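Can a machine pack the glassware yet?

The manipulation group at Contreras has spent the period since October on one chore: wrapping drinkware for shipment. Its lead engineer, who asked to be identified by role only, agreed to an interview on the state of the work. The test bench, known internally as Nudia, has two arms and a fixed task list.

"People ask about dishes and laundry," the engineer said. "Wrapping is closer to paid work. A packer at a warehouse does it all shift, and we can measure against that."

The current success rate is 57 percent over a full trial. A trial counts only if the item is fully covered and the wrap stays closed when the bundle is lifted. Grasping the item is no longer the main source of failure.

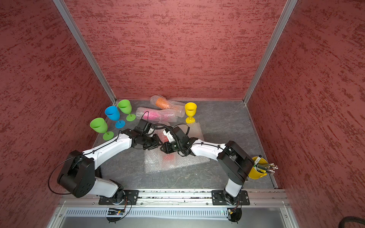

Film is the difficult material, according to the engineer. It has no fixed shape, it reflects light, and its edge is hard to locate against itself. "With a clear sheet of bubble wrap, the camera sees the red item through it and also sees the wrap. The software has to decide which surface the finger will touch first." Plastic wine glasses are a harder case than plain cylinders, the engineer added, as the stem leaves a gap that the sheet tends to fold into.

Asked about speed, the engineer was direct. One item takes 4 minutes. A trained person at the Clerkulcombe warehouse, where the method is due to be evaluated, needs a small fraction of that.

Tape is not part of the task. An earlier version included it and was dropped after 6 weeks. "Two arms can hold a sheet closed or they can handle a tape dispenser. We have not managed both."

On household use the engineer declined to give a date. A planning paper from Kevcombe, a partner firm, puts general home chores at 2074. "I would not defend that number. I would defend saying that a kitchen is harder than this bench."

The next round of trials will use the same film with heavier items.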